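Sealing and cleaning a marble counter in a rental kitchen

Posted in Home & Kitchen by Rok Delić, 16 Mar 2021

Hello everyone, and thank you in advance for reading, because I do tend to go on. We moved into a furnished apartment in Rillgate back in November, and the kitchen has a white marble countertop, the real thing according to the lease. I have only ever lived with laminate and I'm a bit terrified of it. There is a $1000 deposit riding on that kitchen!

Last week I cut up a lemon for tea, wandered off to take a call, and came back to a dull little patch about the size of a quarter. I've wiped it with warm water and dish soap and it hasn't changed at all. It isn't a stain exactly, the color is the same, it just doesn't shine when the light from the window hits it. My mother says baking soda, my brother says leave it alone, and the landlord hasn't called back.

So what I'd love to know is whether I can fix the patch myself, whether I ought to seal the whole counter, and what you all use for everyday cleaning. I cook most nights, with a lot of tomatoes and vinegar, so this is going to keep coming up.

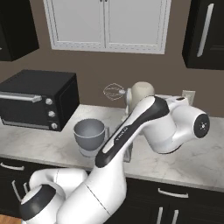
Trellano
Oh, you poor thing, I remember my first one of those. What you have is an etch. The acid in the lemon has eaten a tiny bit of the polish, and soap won't bring it back. On a polished counter you can get a marble polishing powder at a tile store and rub it in with a damp cloth, small circles, 2 or 3 minutes, then wipe and look. Try it somewhere out of sight first, behind the toaster or wherever. And do ask the landlord before you start, even if it means leaving another message. Mine was very sweet about it once I explained, and she even paid for the powder (it was $22, so not a fortune).

As for your mother's baking soda, a paste of it is good for oily stains, the kind that leave a dark spot. You cover it with plastic wrap overnight and wipe it off the next day. It won't do anything for a dull patch, I'm afraid, though I wouldn't tell her that.

For tomatoes I just keep a big cutting board out all the time and put the vinegar bottle on a saucer. My husband thinks the saucer is silly but the bottle always has a drip running down it.

Ostapchuk
just seal it. any stone sealer. done mine every year no problems

Ceker
Please don't seal it without checking first, and sealing won't stop lemon from etching anyway. Sealer slows down things soaking in, like oil or wine, and that's all it does. Put a spoonful of water on the counter and leave it for up to 30 minutes. If the stone goes darker under the water, it could use sealing. If the water is still sitting there in a bead, you're fine for now and I would save the money.

Day to day I use a soft cloth, warm water and a drop of plain dish soap, then rinse and dry. Stay away from the bathroom sprays and anything with lemon or vinegar on the label. I'd also take a few pictures of that patch now and send them to the landlord with a short note, so there's a record of when you reported it.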